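**Entryway Storage for Small Apartments: Evaluation of a Freestanding Wooden Coat Rack**

Zeeshan Mohmand, Mỹ Vi, Rostyslav Nazarenko
Supervisor: Tài Ninh
Submitted 12 December 2025

## 1. Purpose

The assignment asked each group to choose one piece of household furniture and report on how well it does its job. Our group chose the coat rack. It is a common item with a simple function, and it tends to fail in ways that people put up with for years: it leans, it drops things, or it fills up so that the garment you want is under four others.

We compared three ways of storing outdoor clothing near a door: a freestanding rack, a wall rail with hooks, and a narrow open closet. Most of this report covers the freestanding rack. The other two are used as reference points.

## 2. Background

Our survey went to residents of the Moodley building, where two group members live. We received 98 replies. The questions dealt with what people hang near the door, how often they take it down, and what annoys them about the current arrangement.

The most frequent complaint was overloading on one side. The second was small items. Scarves, cloths, hats and bags have no loop, or have a loop too small for the hook, and they end up draped over a coat or lying on the floor. Several people wrote that they had stopped using the lower hooks on their rack and could not say why.

A wall rail avoids the leaning problem but needs drilling. In the Moodley building, tenants need written permission for this, and 44 of the people who replied said they would not ask for it. This is the main reason we gave the freestanding type more attention.

## 3. Description of the rack type

Freestanding racks fall into two groups. The first has a straight vertical post with all hooks at the top. The second has a bent or curved stem with hooks spread along its length. We call the second type "branched" in this report.

The branched rack has two features that matter for use:

- The hanging points are at different heights, so long and short items can be separated.
- The stem is not vertical over its full length, so the load does not always sit over the middle of the base.

The first feature is an advantage. The second depends on how the rack is loaded, and section 5 deals with it.

The rack used in this project has a brown wooden stem with a polished, reddish finish. The stem rises in a wide arc and divides at the top into short branch hooks that point upward. Shorter pegs stand out from both sides of the stem at intervals. A brick wall is behind it. For the small-item trials we used a white cloth, which has no loop and has to be draped directly over a peg.
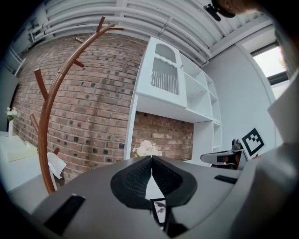
## 4. Method

### 4.1 Hanging trials

Each trial consisted of placing one item on one hanging point and then checking its position after one minute. An item was scored as "held," "shifted" or "dropped." Shifted means that it was still on the rack but had moved along the peg by more than the width of a thumb.

We used five kinds of item: a winter coat with a loop, a light jacket without a loop, a scarf, a white cloth, and a canvas bag with a long strap. The items were placed by hand, one at a time, with no adjustment after release.

### 4.2 Loading trials

For the loading trials we used the canvas bag filled with bagged rice. We moved the bag from one hanging point to the next and noted any visible lean, using a plumb line taped to a separate stand. We stopped if a foot of the base lifted.

### 4.3 Access trials

In the access trials the rack was filled with coats, and a person was asked to take down a named garment with one hand. Tài Hoàng kept the time and wrote down whether any other garment was disturbed. He is not a group member and did not know which loading order we expected to do better.

## 5. Results

### 5.1 Small items

The cloth held well on pegs when it was draped with its middle over the peg. When it was hung by a corner it shifted in most trials and dropped in a few. The polish on the wood is the likely cause. The scarf behaved in the same way but was less sensitive to placement, as its own weight pulled both ends down evenly.

Fold direction had a larger effect than we expected. A cloth folded lengthwise before hanging stayed where it was put. One that was simply bunched over the peg crept toward the tip, and a passing person was enough to finish the job.

### 5.2 Stability

The rack was stable with any single item in the set. With the rice bag, the lean was visible when the load hung on the outer side of the arc, and small when it hung on the inner side. One foot lifted once, with the heavy bag on an outer peg and the rest of the rack empty. Adding a coat on the other side brought the foot back down.

Height mattered less than side. A heavy bag on a low outer peg produced more lean than the same bag high up near the stem.

### 5.3 Access

Garments on the top branches were easy to identify and hard to remove, as the upward hooks must be cleared by lifting. Shorter participants disliked this. The lower pegs were the opposite: quick to use, but hidden once long coats were hanging above them. This probably explains the survey comments on unused lower hooks.

## 6. Discussion

The branched rack does two jobs at once, and they conflict. Long coats need the top branches. If they hang on the same side as the pegs, they cover them and the small items disappear. The fix is a loading order:

1. Place long coats on the top branches, on one side only.
2. Place bags close to the stem, on the inner side of the arc.
3. Keep the lower pegs for cloths, scarves and hats, folded lengthwise.

We tested this order with Mỹ Vi's household for 18 days. The log shows fewer items on the floor than in the period before, although the household also knew it was being observed, so the comparison is weak.

The wall rail had better stability in every trial — there is nothing to tip — but it offers only one height. The open closet held the most clothing and was the slowest for access.

## 7. Limitations

Only one branched rack was tested, so the lean results apply to its shape and base. Floor surface was not varied. All trials used dry clothing. Wet coats are heavier and may grip the polished wood differently, and a repeat in May would not have helped with that either. A better test would run through a full winter.

The survey covered one building, and people who were content with their entryway had little reason to reply.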